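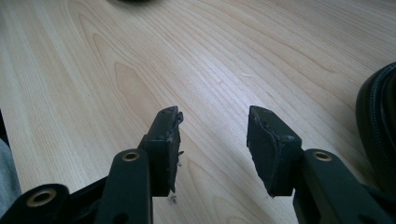 Gundale Walking Club – Members' Blog

December 26, 2019

I spent most of this year learning to read a paper map, and I'm still not very good at it. I had been walking with the club for a long time before that, always near the back, always following somebody's jacket. Then in March I signed up to lead the Minora loop and had to find out where it went.

The Minora loop is an easy one on paper. You leave from the lot behind the Setiawan bakery, follow the creek to the old pump house, and cut up through the trees to the ridge. The climb is 400 feet. I figured I could do it half asleep, and on my first practice run I walked straight past the turn and ended up on the county road with trucks going by.

The mistake was a simple one. I was looking for a path on the left, the map showed a path on the left, and I took the first one I came to. It was a deer trail. The real turn is after the second footbridge, and I had stopped paying attention to the bridges. I now write the bridges down on a card before I go, with the minutes between them, and check them off with a pencil. It slows me down a little and I don't mind.

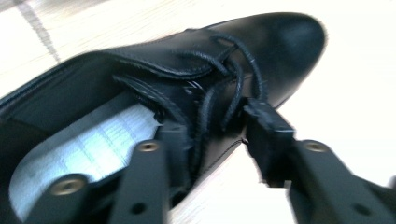 Black lace-up, lying on its side.

The other thing I do is fold the map so only the part I need is facing up. I used to carry it open and fight the wind. Folded small it fits in a sandwich bag, and I can keep my thumb on the spot where I am. When the ground changes, the thumb moves. When I forget to move it, I go back to the last place I was sure of – usually a fence or a bend in the creek.

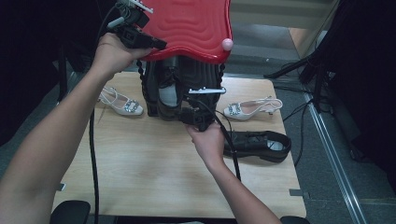
Contour lines took me the longest. I could say what they were, but I couldn't look at them and see a hill. What helped was thinking of them as rings stacked up, each one a little higher than the one outside it. The raised ridges on that red plastic top are laid out in a similar way, following the curve of the outer edge. Stostura Hill looks like that on the map, bunched tight on the north side and spread out on the south. We go up the south side.

I led the loop for real later on, with a stop at the pump house for coffee. It took 90 minutes to the ridge and 80 back down, with one wrong turn that I caught in time. Next year I want to try the longer route past the quarry. I have the sheet for it already, and the first few bridges are on a card.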